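Home Organization and Small Storage
Unit 4 handout: Open shelving and what to keep on it
Instructor: Natalia Trujillo

Read this before the practical. Bring a tape measure, a pencil and the inventory sheet from Unit 3.

1. Open and closed storage

Closed storage (cabinets, drawers, lidded bins) hides its contents and keeps dust off. Open storage shows everything. It suits things that are used daily and things that go bad if they are forgotten. Fruit belongs to the second group. Apples in a drawer get soft before anyone remembers them.

For this course we call a shelf "active" if something on it is picked up at least once a day. Anything else is "resting." Most homes have too many resting shelves at waist height and too many active ones near the floor. The Asomley apartment from Unit 2 had its cereal on the bottom shelf and a set of fondue forks at elbow level.

2. Zones on a cubby unit

A low cubby unit has three zones.

Top surface. Easiest to reach and first to fill up with mail, keys and cups. Pick one category for it and stay with that category. Leave a gap between items so each can be lifted without moving its neighbor. A raised back edge stops round things from rolling off behind the unit.

Upper compartments. Good for single bowls and other items with a wide rim. Leave a hand's width above the rim.

Lower compartments. Heavier or rarely used things. One or two may stay empty. Students tend to treat an empty compartment as a mistake, but it gives you a place to put things down while you rearrange the rest.

3. Fruit on a top shelf

Keep pieces apart if they ripen at different speeds. Apples give off ethylene and will hurry along most soft fruit. Lemons keep for a good while at room temperature but last longer in the refrigerator. Check wrinkled fruit by weight as well as by looks: a pomegranate with a dried skin can still be sound inside if it feels heavy for its size.

Wipe the board before putting fruit back on it. Juice gets into screw holes and seams, and sticky holes attract ants. A damp cloth is enough on a smooth white surface.

White shelving with an apple on the top board and a pink bowl below: 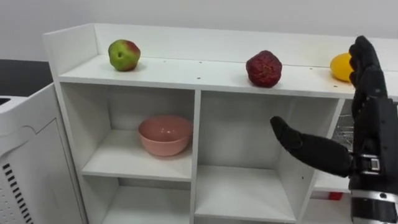
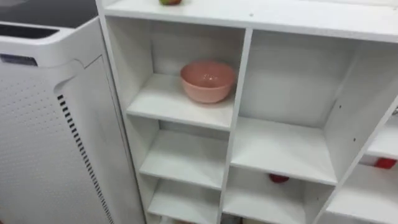
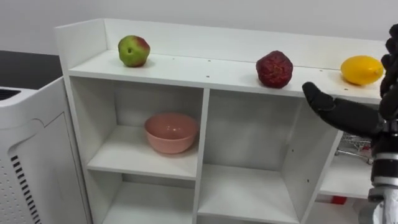 Natalia, I would take the fruit off the top and put it in the bowl – one thing to carry to the table, one thing to wash. I did Unit 4 last year and argued for this then too. Separate pieces look nice for a day, and then somebody sets a laptop down between them. A bowl also tells people how much fruit you own. When it is full, stop buying.

The bowl argument comes up every term and it is a fair one. The drawback is that the bottom layer gets no air and is seldom looked at. If you use a bowl, keep it to one layer. Six pieces is a sensible limit for most kitchens. Either method is accepted in the practical as long as you can say why you chose it.

4. Appliances next to shelving

Air purifiers, fans and dehumidifiers often end up beside a shelf unit because that is where the free floor is. Check the manual for the clearance it asks for and measure it. If you have no manual, find every vent and keep all of them open. Do not store cloth or paper where it can slide down against a vent. Never use the top of an appliance as an extra shelf, even if it is flat.

In the Urholm floor plan (back of the Unit 3 packet) the gap between the appliance and the unit is 20 cm. Mark on your copy which compartments could still be used if the gap were closed.

5. Practical

Work in pairs on one unit at home or in the Stasach room.

Empty the unit completely and wipe it down.
Measure the height of each compartment, from board to board.
Sort your items into active and resting.
Put the active items back first. Stop when every one of them can be lifted out with one hand.
Find another home for what is left over, or list it for donation.

Write up the result on one page, with a sketch. Label the zones. Sketches do not need to be to scale – almost all of last term's were not, and they were still readable.

Reading: Vitale packet, pages 6 to 20. Skip the section on wall brackets, we get to that in Unit 5.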